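Tue 5 April

**Against the sorted drawer**

I have read three articles this month telling me to sort my belongings into categories. Kitchen with kitchen. Medicine with medicine. A labelled tub for batteries, a labelled tub for string. I did it once, a whole weekend, 11 tubs from the Grevik shop on the ring road, and I'm here to say it was a waste of a weekend and most of the tubs are in the loft.

My complaint is simple. Categories are for shops. A shop has to put all the lotion together so a stranger can find the lotion. I'm not a stranger in my own house. I know where my lotion is, it's by the phone, I put it on when I'm on the phone. Moving it to "Bathroom, creams" meant I stopped using it and my hands went like bark till June.

Same with the kitchen. The Zotolholm planner (£13, spiral bound, don't) says everything on the worktop should earn its place by "family". So the tin opener sits with the potato peeler, which it has nothing to do with, and the tins are at the other end of the room. Who opens a tin with a peeler. Put the opener on the tins. Done.

What I would do instead, before buying one single tub - get it all out on a table. The lot. Every drawer you're annoyed with, tipped out together, no piles. Leave it a day. Eat somewhere else. You walk past and pick out what you want as you want it, and by the evening you know what you use. The sorters hate this step, they want you straight into piles, keep, chuck, donate, and piles make you decide to early.

A mixed table also shows you things a sorted one hides. You see two objects side by side that no planner would ever put together, and sometimes they belong. 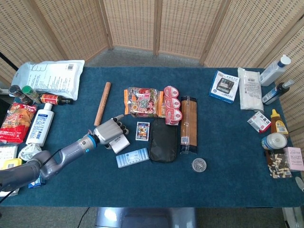

Food next to not-food is the bit people object to most. My sister-in-law can't bear it. But look how quickly the eye gets round a jumble when the shapes are different: a rolling pin lying at a slant, a bag of sweets beside it, three red-lidded tubs stacked up, a black zip pouch. You'd find any of them in a second. Now imagine the same stuff in matching lidded boxes from Vlachou, all white, and tell me where the pouch is. You'd be lifting lids untill lunch.

I'll give the other side one thing. Medicines want their own high shelf if there are children about, and no essay of mine changes that. Also anything that leaks. Fine.

The rest can live where the hand goes looking for it. Ours now does. There's a rolling pin in our hall at Uswood, in with the umbrellas, and it's the first place all of us look.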